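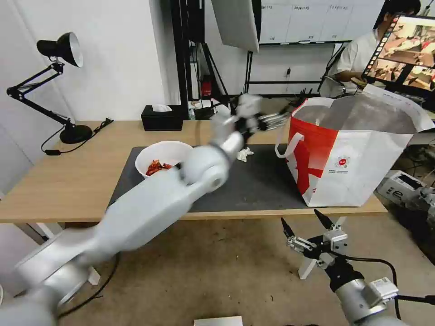
The table on Thursday, with the bowl and the shopping bag

What is the best way to keep a lot of hot peppers until spring?

Rosine Boyer

Good evening to all. I hope this is the correct section, I did not find one for storing food and the gardening section seems to be mostly lawns.

This year I grew hot peppers for the first time, on a balcony which faces south. I expected a small harvest and bought six plants. In August they all became red in the same week. I have given peppers to my sister, to the two families on my floor and to a man at my work who said he likes spicy food, and who is now avoiding the subject. Still I have more than I can cook.

I do not know the exact variety. The label in the pot only said "hot, medium" and the name of the nursery in Nisureck. They are red, and hot enough that I use one for a pot of soup for four people. My husband would say half of one.

I have read many pages already and the advice does not agree. One page says to hang them on a string in the kitchen. Another says that hanging is only for dry climates and that mine will rot. A third page says to put them fresh in olive oil in a pretty bottle, and in the comments under it somebody writes that this is dangerous, and somebody else answers that her grandmother did it all her life. 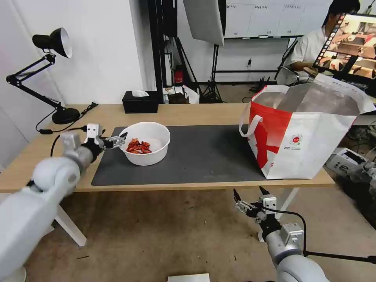
My situation is the following. The apartment is rather humid in the fall, the windows have water on them in the morning. I have a normal gas oven, which does not go very low, and a freezer with three drawers of which one is mine to use. I do not have a dehydrator. A colleague offered to sell me her old Trirkton for a small price but I do not know if I would use it for anything else.

I would like to have at the end something I can use through the winter in ordinary cooking, so soups, beans, eggs, sometimes a stew. I do not need a gift for anybody. If possible I prefer that it does not fill the whole house with the smell, I have a child with asthma.

So I ask which method you would choose, and also if the thing about the oil is true. Thank you very much in advance.

Tyyne Keskinen

Hello Rosine. English is not my first language either, so we will manage together.

I would freeze most of them. I have grown peppers in a glass porch for many years, in a place where the fall is wet and dark, and I tried all the methods that you mention. Freezing is the one I still do every year. It takes very little work and you do not smell anything.

Wash the peppers and then dry them properly with a cloth. This step is more important than it sounds, the water is what makes them freeze together into one lump. Leave them whole, and take off the green stem if you have patience. Put them on a tray in one layer, put the tray in the freezer overnight, and in the morning move them to a bag and press the air out. After that you can take one pepper at a time. A frozen pepper is easy to slice when it has stood on the board for two or three minutes. If you wait longer it becomes soft and slippery. I cut it half frozen and it goes directly into the pan.

They will not be crisp again. For a salad you would be disappointed, but for soup and beans I cannot taste a difference. A bag of 400 grams lasts in my house from October until after Easter.

About the oil, yes, it is true, and please do not make that bottle. Fresh peppers contain water and have very little acid. Under oil there is no air, and at room temperature this is exactly the condition in which the bacteria for botulism can grow. You do not see it and it does not have to smell bad. Many grandmothers were lucky. If you want a hot oil, make a small amount with peppers that are completely dry, and keep it in the refrigerator.

For drying in a humid apartment I would not trust the string. I lost a very beautiful one to gray mold, and the mold began inside the peppers where I could not see it. If you buy the Trirkton, cut the peppers in half lengthwise so the air can reach the inside. I use 50 degrees Celsius and it takes most of a day, with thick ones more. They are ready when they break and do not bend. But think about the asthma. Drying peppers do give off something that irritates the throat, and grinding them is much worse. I do my drying in the porch with the door closed to the house, and I grind outside. Without a balcony door that closes well, I would not start.

One more thing, wear gloves when you cut many. You think it is not necessary for a mild pepper, and in the evening you take out your contact lenses.

pekka_b

Just freeze them. Or make vinegar ones, also easy. My mother in law makes hers with honey and they are too sweet.

Olde Marrow

I agree with freezing but I want to add the vinegar method with some detail, as the answer before me is a bit short. I think a jar of pickled peppers is nice to have next to the frozen ones, for eggs especially.

Slice the peppers in rings. Heat equal parts of vinegar (five percent acidity, look on the label, some of the cheap ones are weaker) and water, with one tablespoon of salt and one of sugar for each two cups of liquid. When it boils, pour it over the rings in a clean jar so that everything is covered. Let it cool, close it, put it in the refrigerator. It is good after a few days and I finish mine within two months. I want to be clear that this is a refrigerator pickle — for a jar that stands in the cupboard you need a tested canning recipe and the correct boiling time, usually with more vinegar than this, and you should not invent your own proportions.

The hot vinegar has a strong steam. Open the window, and maybe do it when the child is at school. The whole job is 15 minutes if the peppers are already cut.

I once bought a ready mixture of pickling spice from Rurkuvia and it had so much clove that I threw away two jars. A bay leaf and some peppercorns are enough.

I would not buy the dehydrator for this. Perhaps if you also have a lot of apples.

Rosine Boyer

Thank you all three. The oil is decided, I will not do it, and I have sent the answer of Tyyne to my sister who had already bought the bottle.

I will freeze the biggest part and make one jar with vinegar. Tyyne, may I ask if you freeze also the ones that are not fully red? I have still a number of green ones on the plants and the nights are becoming cold.

Tyyne Keskinen

You can freeze the green ones the same way, they taste more like grass but in a stew it is pleasant. If they already have a little orange on them, I would first leave them inside on a windowsill for a week, not touching each other. Many will turn red. Throw away any that become soft near the stem.

And write the year on the bag. I found one last winter that I could not explain.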